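Is 200 demonstrations of the same thing worth anything?

Posted by Themis Manolakis
July 17, 2022

I've inherited a two-handed setup at work and with it a folder of 200 recorded demonstrations of one task: fruit and a plate on a table. The person who made them has moved to our Brastivov office and left me a single page of notes, half of which is about where to park. The plan, as told to me by my manager, is that we train on these and then "it will generalise to the kitchen". I have my doubts. I've been through a good part of the folder and most of it looks like this.
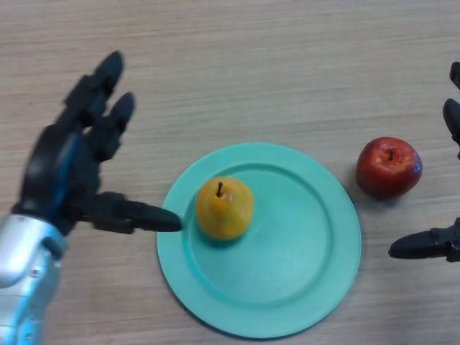
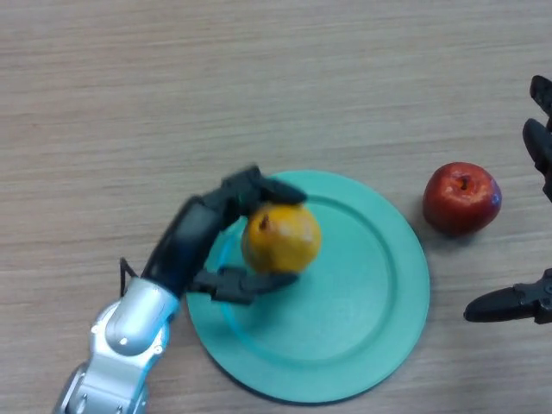
Same table, same pear, same apple, same plate. The lighting hardly changes from one recording to the next. I come from ordinary factory automation, where repeating a thing exactly is what you want, so perhaps I'm the wrong person to judge. But if I learned to drive by going up and down one street 200 times I don't think I'd be much use on the next one.

What I'd like to know:

Is there any point training on what I have, or should I bin it and start again?

If I record more, what should I vary first? We have one person who can operate the hands and I get her for 4 hours a week.

Also, the notes say 66 of the recordings are "bad" without saying which ones or what bad means. Do people keep the bad ones? I found a blog post that said failures are valuable and another that said they poison everything, and neither gave any evidence.

I should add that I've been sold this sort of thing before. We had a bin picking system from Lilluvstead that was supposed to learn on the job, and what it learned was to stop and wait for me.

Nouhaila Metwally

Don't bin it. Also don't believe your manager.

I ran collection for the Inskip project, which was a similar business with bowls and cups, and we made every mistake going. What your 200 will most likely give you is something that does that task, on that table, with that plate, fairly often. That's a perfectly good thing to have, as it tells you whether the rest of your pipeline works at all: whether the camera and the joint readings are in step, whether the actions are being saved in the units you think they are. We lost most of a month to a clock being out and it only came to light when we trained on the dull, repetitive set and it still couldn't do the job. If we'd had lots of variety in there we would have blamed the variety.

So train on it first. If it fails at the very thing it was shown, stop recording until you know why.

On what to vary, start with where things are. Move the plate and the fruit before you go shopping for new fruit. People love buying new objects because it makes the folder look rich, and then every object turns out to have been put down on the same patch of table. After position I'd do the plate (different colour, different size), then the height and angle of whatever camera you're using, then the light. I'd leave the table itself till later, though others will disagree. Whatever you do, write it down as you go, per recording, in a spreadsheet with proper columns. "Misc" is not a column.

Keep the starting position of the hands in mind too. Ours always began from the same rest pose and the thing fell to bits if it was started a few centimetres away. You want some recordings that begin slightly wrong and get put right. Ask your operator to do this on purpose, because a good operator will otherwise give you nothing but clean ones and the system never sees how to recover.

As for the 66, you'll have to watch them all. Sorry. There isn't a short cut I'd trust. "Bad" in our notes meant at least three things depending on who had written it: dropped the object, the recording stopped early, or the operator was slow and felt embarrassed. The last sort are fine. The stopped ones I'd throw out. The drops I'd keep in a separate folder, labelled, and leave out of training if you are simply copying the operator. A system that copies will copy the drop as well. If you later use a method that can make use of a success or failure label, you'll be glad you have them.

With 4 hours a week I'd reckon on one hour of that going on resets and tea. Plan the layouts beforehand on paper so she isn't standing there while you think.

Cyril Holroyd

waste of time imo. You could script picking up a pear in an afternoon. We do over 8 product lines with fixed positions and a vision check and never needed to train anything. If the plate is always in the same place then you don't need learning and if it isn't then 200 won't be enough. Either way you lose.

Njoroge Mabula

I half agree with Cyril, and I'd put the scripted version to your manager as the thing to beat. Far too few groups do this. If a script with a camera check does as well as the trained one, then you've learned something worth knowing and saved the operator's time. But I wouldn't fancy scripting a pair of many-fingered hands in an afternoon, or a week. Two-jaw grippers, yes.

What I would add to Nouhaila's answer is to decide how you'll test before you record another minute. Pick some layouts, draw them on a sheet, put the sheet in a drawer and never record a demonstration of them. When somebody tells you it works, get out the sheet. At Sevow we were shown a very handsome success rate and it took an awkward lunch to find out that the test layouts were the training layouts. It wasn't dishonest, they'd just never written down which was which.

And be careful with "generalise to the kitchen". Ask which kitchen, what objects, and how often it's allowed to fail. I've asked that in a few meetings and the claim usually shrinks to something you could reasonably attempt.

One practical point: check whether any of your recordings are near copies because the operator didn't bother to reset properly. If the pear starts in the same spot in long runs of them, your 200 is a smaller number than it looks. Sort by time and flick through the first image of each, it's quick.

Themis Manolakis

Thank you, all of that is more use than the page of notes. I did the first image trick just now on part of the folder and yes, there are long runs where I can't see any difference in the start. I'll train on the lot anyway as a check on the plumbing and see whether it can manage its own homework.

Cyril, I'd have said the same a year ago and may well be saying it again by October.

I'm going to make the drawer sheet before I speak to my manager. If anyone has a spreadsheet layout they're willing to share, I'd rather copy one than invent it.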